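Lultlow G3 Two-Finger Gripper with Wrist Camera

Arrieta Automation > Grippers > Light duty

The G3 is a parallel two-finger gripper for light arms working at floor and bench height. It is supplied with matte black angular fingers and a wrist camera bracket. Typical duties are pick-up, sorting and wiping in laundries, change rooms and small workshops.

Specifications
Stroke: 138 mm
Finger sets included: 3
Programmable grip force levels: 21
Supply: 24 V DC
Body colour: black

Suitability for chores

Picking up dropped cloths, sponges and empty bottles: suitable.
Moving a bucket by its rim: suitable when empty. Full buckets exceed the rated payload.
Spot wiping with a held cloth: suitable on flat tile. Grout lines need a brush finger, sold separately.
Wringing a mop: not suitable.
Whole-floor mopping: not recommended. A person with a mop is still faster, and a dedicated floor scrubber is cheaper to run.

Marks on tile

Faint grey marks on a pale floor are difficult to classify from the wrist camera alone. A shadow and a scuff can return similar values. Applications engineer Maarten Peeters advises a second view from a different angle before any wiping routine is triggered.
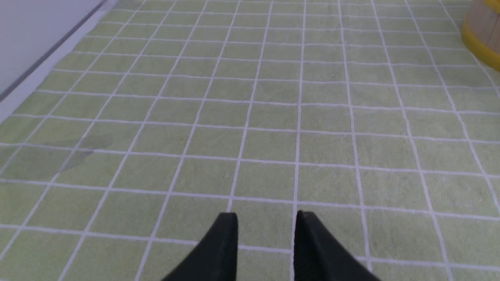 G3 fingers open over green floor tile, wrist camera view.

Ordering

Lead time is 5 weeks from the Resville warehouse. Brush fingers and spare pads are listed under Grandine accessories. Recalibrate the camera after any finger change.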